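Just Let Me Hold the Thing
Posted 2 September 2025
Filed under: Opinion, Robots

I have now tried both of the popular ways to teach a robot a chore, and I have a favorite, and I'm going to be stubborn about it.

The first way is remote control. You sit at a station, you move a pair of handles, and an arm across the room copies you (more or less). I spent two days doing this at the Renesitz lab back in July and I was terrible at it. Picking up a pen took me forever! My hand knew exactly what to do and the arm kept arriving a beat late, so I started moving in this weird, careful, underwater way. And guess what the robot gets to learn from? The underwater way.

The second way is to skip the arm completely. You hold the gripper yourself, with a camera riding on it, and you just do the job. Squeeze, lift, put it down, go again. I got the hang of it in about 5 minutes, and by the end of the afternoon I had 79 recordings I wasn't embarrassed by. At the remote station I never got anywhere close to that.

What I like even more is where you can go with it. An arm lives bolted to its bench, so everything it ever sees is that bench. A hand-held gripper goes wherever you go, to a kitchen or a meeting room or your aunt's garage, and it gets real tables with real stuff on them.
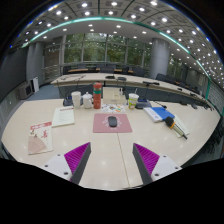 My friend Sabina Chowdhury disagrees with me about all of this, loudly, usually over lunch. Her point is that my wrist can do things a robot's wrist can't. I'll twist sideways around a teapot without thinking, and then the poor arm gets asked to fold itself into a shape it was never built for. With remote control, she says, every motion you record is one the machine has already made. Fair! I don't have a great comeback to that one. You can throw out the impossible recordings afterward, but that's work, and somebody has to do it.

She also says I cheat, and she's right about that too. I look around with my own eyes while I'm working. If I spot the mouse over on my left before the camera does, I reach for it, and the recording shows a hand that seems to be psychic. I've been trying to break the habit by turning the whole gripper toward a thing before I go for it. I still forget.

So keep the remote stations for the fussy jobs, the ones where the arm's own limits are the hard part. For plain old tidying and fetching, though, I'd put grippers in the hands of people who tidy and fetch all day and let them work at their normal speed. They're good at it already, and I'd much rather a robot picked up their habits than mine at those handles.

Sabina wants a rematch at Renesitz. I told her she has to use the gripper first.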